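Baskets, Bags and Wrapping: The Gift Table Gallery

Posted 01/04/2023

Welcome to the gallery! We've been putting together small gifts at Verkcombe for a couple of years now, and the part I love most is the messy middle, when everything's out on the table and you can finally see what colours you have to play with. There are more than 75 photos in the full album, but it's the bags and baskets that people write in about, so they get this page.

Bags first. I'm a huge fan of a plain white paper bag with a bold print on it. It stands up by itself, it doesn't need tissue to look finished (although I'll nearly always add some), and kids can carry it home by the handles without the whole lot tipping out on the footpath. Fruit prints are my favourite at the moment. Apples, lemons, cherries, I'll take the lot!

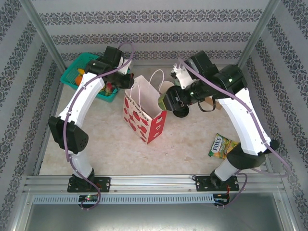
Red apples and "Happy Every Day" on the white bag, with play food in the green mesh basket behind.

Isn't that a cheerful bag? The red lettering goes so well with the apples, and I like the rope handles much more than the flat paper sort, which always seem to crease before you've got out the door. A white paper cup is such a handy thing to have on the table too. Pop small bits in it and they won't roll to the bottom of the bag and disappear under everything else.

Play food makes a terrific present for a three or four year old, by the way. Mix up your colours, put the big pieces in first and tuck the little ones down the sides. If you're giving a basket as well, choose an open mesh one, so it can go straight into the play kitchen afterwards and be the shopping basket. My niece's has been to the "shops" every day since September and it's still in one piece.

A few sizes, for those who've asked: our small bags come in packs of 20, and we usually allow 2 packs for a party table with a few left over for late arrivals. Ribbon and tags are over on the Begum page, and the Cluvent gallery has all the cellophane wraps, including the enormous one with the bow.

More bags to come once I've sorted through the lemon prints. If you've done a fruit-themed table of your own, I'd love to see it!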